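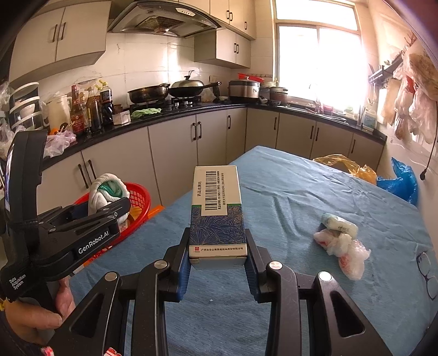 Sunday, after lunch

Started on the medicines. I had put this off since the move to Mendonley, and the boxes have been traveling from drawer to drawer in whatever bag they arrived in. The blue cloth went over the table first so small things would not roll.

Method: one box at a time, all six sides checked, then the flap opened and the leaflet unfolded far enough to read the storage line. The cream and blue box with the gold leaf pattern took longest. The long side has a panel marked 药品追溯码, the drug traceability code, with the barcode set sideways next to it. I had always taken that for the batch number. It is a separate thing, a code for tracking the pack through the supply chain, and the batch and expiry are printed elsewhere. Wrote this on the first page of the notebook so I don't work it out again next year.

Columns in the notebook: name, form, strength, batch, expiry, location. I tried adding one for the price paid and dropped it. Half the receipts are gone and the other half have faded.

Rules, as settled today:
Expired goes to the pharmacy on Hollenstein Street, in its original packaging.
Less than 2 months left goes to the front of the shelf.
Loose blister strips with no box get kept only if the name and date can both be read on the foil.
No decanting into jars. I did this once and regretted it.

The shelf in the hall closet is 40 cm wide and holds 13 boxes standing on end with the bottom flaps facing out. Flat stacking fits more but I end up pulling the whole pile to reach the lowest one. Standing it is. I wrote the expiry month on each flap in pencil - ink smears on the coated card.

The knotted bags are still on the table and the red basket has not been touched. Both can wait until tomorrow evening. The knots are tight and I will probably cut them.

To buy: a Vekia drawer divider if they still make the narrow one, a pencil softer than the one I have, adhesive bandages. The thermometer battery is also weak.

Closet read 22 degrees at four o'clock with the door shut. Most of the leaflets say below 25, so the margin is small for summer. Will check again in June and move everything to the north room if it goes over.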